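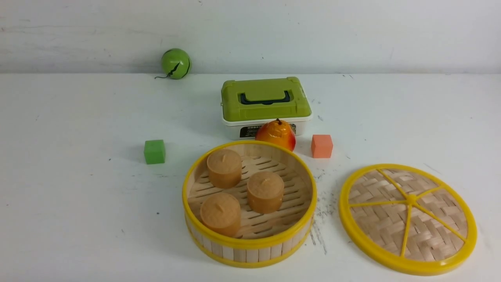
Fig. 1. Carrying case at the back of the table, with pear and two cubes.

4. Laying out the Rulleseo sorting set

Set the table against a plain wall. Allow a clear width of at least 300 mm on either side of the case.

1. Place the carrying case near the wall with the front label facing the user. The model number is required when ordering parts.

2. Fold the handle flat before placing anything next to the case. Do not carry the case by its lid.

3. Set the toy pear in front of the case, stem up.

4. Place the green cube to the left and the orange cube to the right. Leave space between each cube and the case - small hands need to get around them.

5. Place the striped green ball at the back left. Keep any cord on the tabletop.

CAUTION: Do not leave a cord hanging over the table edge where a child can pull it.

6. Put the steamer basket in front of the case, closest to the user. The lid stays on until the first round.

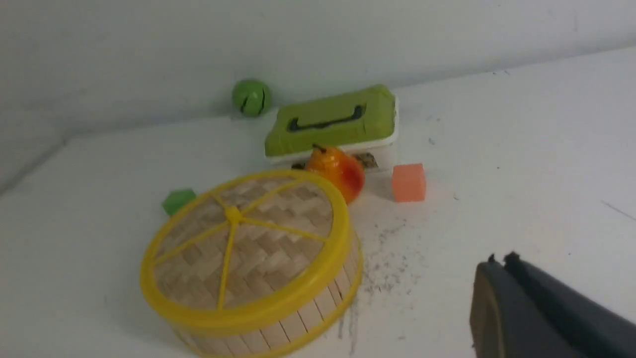 Fig. 2. Basket with woven lid and yellow rim; green-lidded container and ball behind.

7. Check that the lid sits level in the rim all the way around. If it rocks, lift it by the rim, turn it slightly and lower it again. Do not press on the center hub.

NOTE: The basket is for play and storage only. Do not heat it. Maximum load is 200 g.

4.1 Cleaning

Wipe plastic parts with a damp cloth. Brush the woven lid along the strips - never soak it. Let all parts dry before closing the case.

4.2 Spare parts

Order through Sugden, quoting part group 3118. Cubes are supplied in packs of two.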